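Keeping the Socket Cell Honest

Reading time: 5 min

At the Verkville refurbishing plant run by Zarka, the processor cell takes up one bench at the end of the teardown line. It removes processors from used desktop towers and seats replacements. The cell is the work of Wenjie Cui and Kwesi Amoah, who wrote its setup sheet and still carry out most of the service on it.

A processor is a small, flat part with little to hold on to, and the contacts underneath bend under very light side loads. Most of the upkeep is aimed at those two facts. 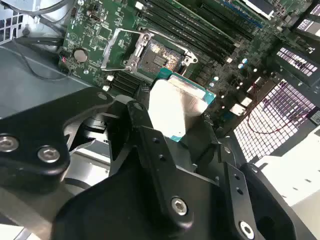
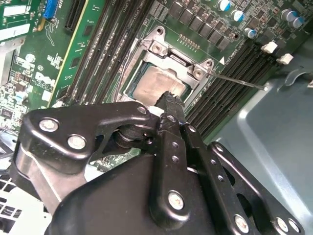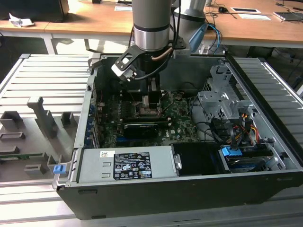
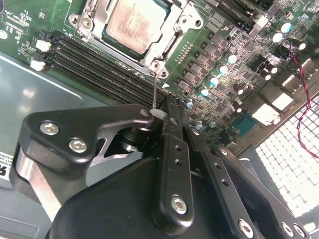 Gripper and processor at the motherboard in an opened desktop tower.

Locating the case

The tower goes on its side with the panel off and the board facing up. Cui does not trust the outer shell as a reference. Used cases arrive with bowed sheet metal, and a shell that sits square on the platform can hold a board that is several degrees out. The routine therefore takes its position from the board itself, using the corners of the socket frame, and ignores the chassis except as something to stay clear of.

Loose wiring is dressed before the arm is enabled. Drive cables are pushed toward the drive side and tucked under whatever will hold them. Tape is not allowed inside the case. It was tried in the first weeks, and adhesive ended up on the fingertips.

A new case model takes Amoah most of a morning. He jogs the arm to the socket at low speed, records an approach point above it, then records a second point for the load lever. The approach is angled so that the linkage clears the memory slots on the way down. Once the points are stored, he runs the full path 13 times with a scrap board before the model is released to the line.

Fingertips

The tips are the part that wears. Braten, the shop that machines them, supplies them in matched pairs, and the pairs are never split. A worn tip next to a new one closes off center, and the processor rotates slightly as it is pinched. A small rotation is enough to make it catch on the edge of the socket.

The replacement interval is 400 picks. Yutong Lu, who keeps the service log, arrived at that number by pulling tips early and measuring them under a bench microscope. Wear was acceptable at 400 and uneven soon after. She also has the tips wiped with alcohol at the start of each shift and again after any processor that comes in with old thermal paste on the lid. Dried paste transfers easily. It fills the texture of the tip, and grip falls off well before the tip looks dirty.

The order for a tip change is fixed:

1. Park the arm and lock out the drive.
2. Open the gripper fully by hand.
3. Remove both tips and bag them together with the log slip.
4. Clean the seats with a dry swab.
5. Fit the new pair and tighten each side a little at a time.
6. Close on the gauge block and check for light between tip and block.
7. Rezero the gripper before leaving the bench.

Step seven is the one that gets missed. With the old zero in place the fingers close a fraction early or late, and the first processor of the shift is either dropped or squeezed.

Linkage bolts

The gripper fingers are driven through a set of pivoting links held by socket screws. Vibration works the screws loose by small amounts. Amoah puts a paint stripe across the heads on the spare gripper as a visual check, but on the working unit he prefers a wrench, on the grounds that stripes get rubbed off in cleaning. All the linkage screws are checked at the weekly stop.

Play in the links shows up first in the lever routine. Opening a load lever calls for a sideways push followed by a lift, and a loose link lets the finger ride up over the wire. Two failed lever attempts in a row stop the cell, and the technician on duty is expected to check the links before blaming the stored points. Yichen Jin, on nights, has the opposite habit and starts with the points. The log supports Cui's order: of 78 lever faults in the past year, only 5 were cleared by teaching the points again.

Cables and camera

The cables at the wrist flex on every cycle. They are inspected for flattening where they leave the bracket and changed as a set each December, when the line is down anyway. Slack matters more than age. Too little pulls on the connector at full reach, and too much can hang into the case and snag on a grille.

The wrist camera is recalibrated whenever its bracket has been touched, even if only to wipe the lens. Radomir Kolev of Subramaniam, the integrator that built the cell, had wanted a dowel-pinned bracket that would return to the same place each time. It has been quoted twice. For now the technicians run the calibration target, which takes less time than arguing over whether the bracket moved.

Questions about this article: write to the features desk. Copyright the publisher. All rights reserved. Back to top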